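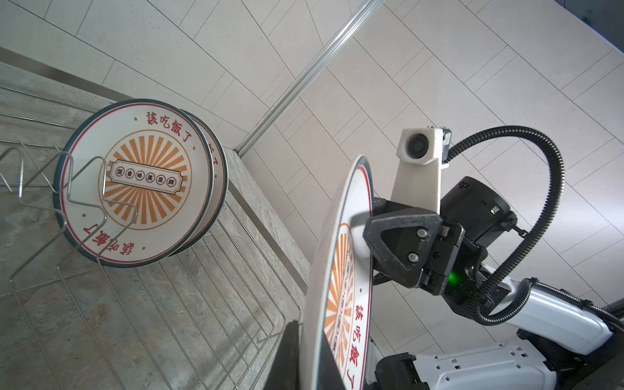

Les grands travaux ont ceci de commode qu'on peut les inaugurer plusieurs fois. La rocade d'Avham en est à sa troisième coupure de ruban, et Maarten Geerts, ministre des Équipements, y met toujours le même entrain. Il arrive par les airs, survole les 14 kilomètres de chaussée neuve, publie une vue plongeante prise du hublot, puis se pose à côté d'un buffet.

Le cliché du 26 février 2020 a récolté 714 commentaires avant midi. La plupart demandaient où était passé l'échangeur de Guvow. Sur l'image, on distingue très bien un champ.

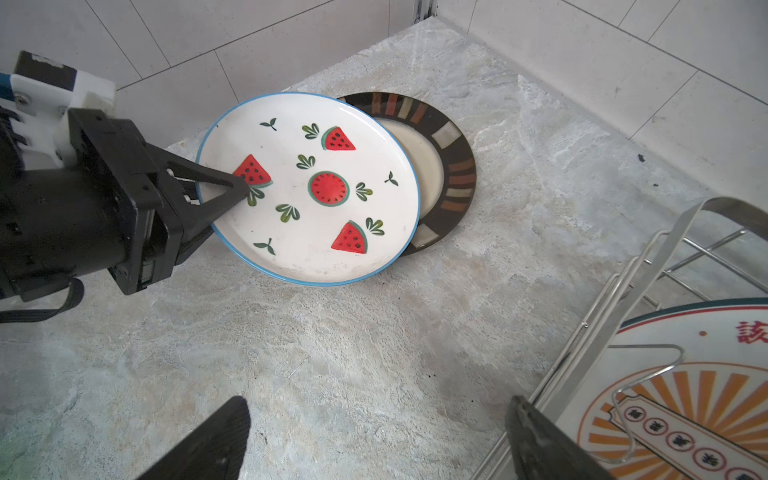
Au cabinet, on plaide la pédagogie. « Les gens veulent voir où va leur argent », assure Annick Morin, la directrice de communication, qui reconnaît que vu de si haut, l'argent ressemble surtout à un parking. Le vol, lui, a duré six minutes. Par la route, il en aurait fallu 26 - davantage les jours de marché.

Soledad Pruitt, élue d'opposition, a fait le trajet en autocar. Elle a publié sa photo aussi, à hauteur de vitre : un panneau de déviation, puis le dos d'un camion. Succès modeste.
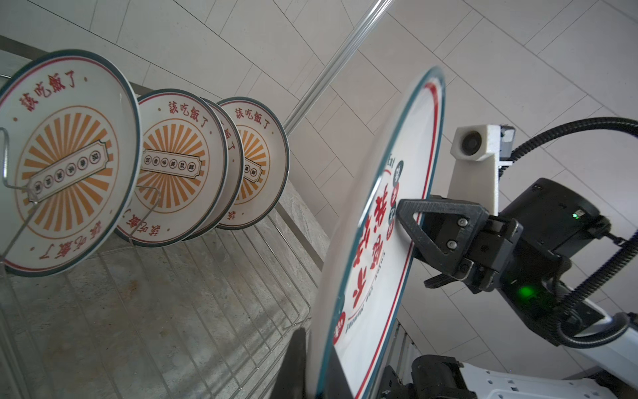 Le ruban, discipline à part entière

Shoshana Doucet a consacré sa thèse aux cérémonies officielles et garde chez elle une paire de ciseaux dorés dont elle refuse de dire la provenance. Selon elle, tout se joue au deuxième rang. Le premier sourit, il est là pour ça. Derrière, on se place, on joue du coude, on se hisse sur la pointe des pieds.

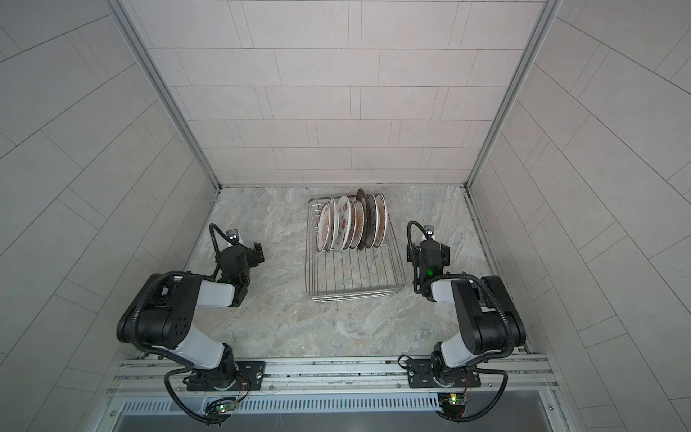
À Avham, le deuxième rang comptait le maire d'Alemneh, dont la commune n'est pas desservie par la rocade. Il l'a appris sur place. Il est resté pour le discours, a applaudi aux bons endroits et a demandé une bretelle. Le ministre a promis une étude pour octobre, et l'hélicoptère est reparti vers le nord.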